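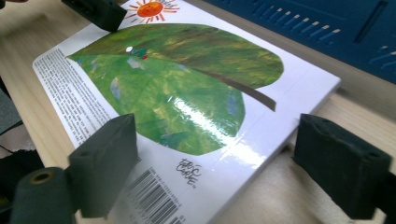 Segundo Mirjana Lazarević, os álbuns ilustrados de capa mole devem ficar sempre na vertical, apertados o suficiente para não tombarem, e a posição horizontal só se aceita em formatos que não cabem na altura da prateleira. Foi a resposta que recebi no tópico sobre estantes metálicas, e não me resolve o caso.

Tenho a meu cargo o fundo infantil de uma biblioteca de associação, com mais de 2.000 exemplares, dos quais a maior parte são álbuns finos, de capa mole. A lombada anda pelos 3 mm, e alguns são agrafados. Na vertical, as capas arqueiam para fora a partir do canto superior, do lado oposto à lombada. Na horizontal não arqueiam, mas a pilha fica inutilizável: ninguém tira o de baixo sem desmontar o resto, e as capas brilhantes colam ligeiramente umas às outras no verão.

Pretendo saber:
- se o arqueamento vem da posição ou da plastificação da capa;
- se há um limite razoável para a altura das pilhas;
- se compensa comprar cunhos metálicos ou se há solução mais barata para volumes tão finos.

As estantes são Rurier, modelo antigo, com prateleira lisa e sem calhas. Não há climatização. A sala tem uma parede exterior virada a norte, e as estantes estão encostadas a ela.

Mirjana Grgić

Início Tópicos Etiquetas Membros Ajuda Entrar

Vlachou

É a plastificação. O filme é aplicado só na face exterior, não absorve humidade, e a face interior da cartolina absorve. Com o ar húmido, a face interior dilata e a capa abre para fora. Com o ar seco acontece o contrário. A posição vertical não provoca o defeito, apenas o deixa aparecer, porque nada faz pressão sobre a folha.

Afaste as estantes da parede exterior. Cunhos metálicos funcionam, mas os de base fina entram por dentro dos livros finos e vincam folhas. Já estraguei vários assim.

Trasora

Concordo em parte com a resposta anterior. O filme de uma só face explica a direção da curvatura, mas a direção da fibra da cartolina também conta. Quando a fibra corre paralela à lombada, a capa enrola em torno de um eixo paralelo à lombada e a deformação é regular. Quando corre perpendicular, o livro fica com ondas junto à costura ou aos agrafos, e essas não saem com peso. Convém separar os dois casos antes de gastar dinheiro em acessórios. O teste faz-se sem danificar nada: pousa-se o livro fechado numa superfície plana e vê-se que bordos levantam. Se levanta o bordo oposto à lombada por igual, é o primeiro caso. Se levantam sobretudo a cabeça e o pé, é o segundo.

Sobre a altura das pilhas: no fundo que tratei adotei 40 exemplares como máximo absoluto para armazenamento morto e 20 para material consultado. São valores de trabalho, não vêm de nenhuma norma. Acima disso, os exemplares da base marcam, em especial se houver agrafos, porque o lado da lombada fica mais alto do que o lado oposto e a pilha inclina. Para compensar, alterna-se a orientação das lombadas a cada grupo pequeno. Quem tem capas muito brilhantes deve intercalar folha de papel sem acidez; com papel de jornal a tinta passa.
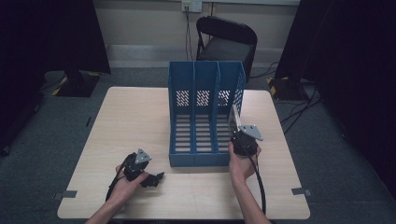 O arrumo vertical de volumes finos exige divisórias frequentes, e é aí que a estante lisa falha. Num metro de prateleira sem apoios intermédios, os livros de lombada estreita escorregam pela base assim que se retiram alguns, e os que ficam trabalham inclinados, que é a pior situação para a capa mole. Um cunho por prateleira não chega. Obtém-se melhor resultado dividindo a prateleira em células curtas, e os porta-revistas de plástico servem para isso: o azul de três compartimentos tem as divisórias finas, de modo que perde pouca largura útil, e as perfurações das paredes e as ranhuras do fundo deixam passar algum ar. Os de cartão fechado retêm humidade numa parede exterior. Cada compartimento deve ficar cheio sem pressão, isto é, com folga para entrar a mão. Se um título estiver emprestado e a célula ficar larga, põe-se uma placa de cartão rígido da altura do livro.

Dois inconvenientes. A lombada deixa de se ver por completo em alguns modelos, o que obriga a pôr cota na frente da caixa. E as arestas do plástico moldado trazem por vezes rebarba, que risca o filme das capas; passa-se lixa fina antes de pôr em uso.

Para os exemplares que já estão arqueados, prensagem entre placas planas, com mata-borrão do lado interior da capa, em sala seca. O peso deve ser moderado e distribuído. Não usar ferro nem secador: o filme descola da cartolina e forma bolhas, e essa avaria não tem reparação. Depois de planos, voltam logo à célula, bem acompanhados, ou deformam outra vez.

Kotlow

Na nossa pusemos tudo em caixotes no chão, de capa para a frente, e as crianças folheiam como discos. As capas arqueiam na mesma mas não se nota. Para armazenar a sério não sei.

Mirjana Grgić

Obrigada. Fiz o teste da superfície plana a uma amostra e predomina o primeiro caso, com o bordo oposto à lombada levantado por igual. Os agrafados dão ondas na cabeça e no pé. Vou afastar as estantes da parede e passar a prateleira de baixo a células, a começar pelos agrafados, que são os mais finos. Falta-me confirmar a profundidade: alguns álbuns de formato oblongo saem para fora da prateleira e não sei se ficam melhor deitados.

Trasora

Os oblongos, deitados, em pilha baixa, com a lombada virada para o corredor. De pé, o miolo pende e força a costura.

Última atualização: 2023-06-23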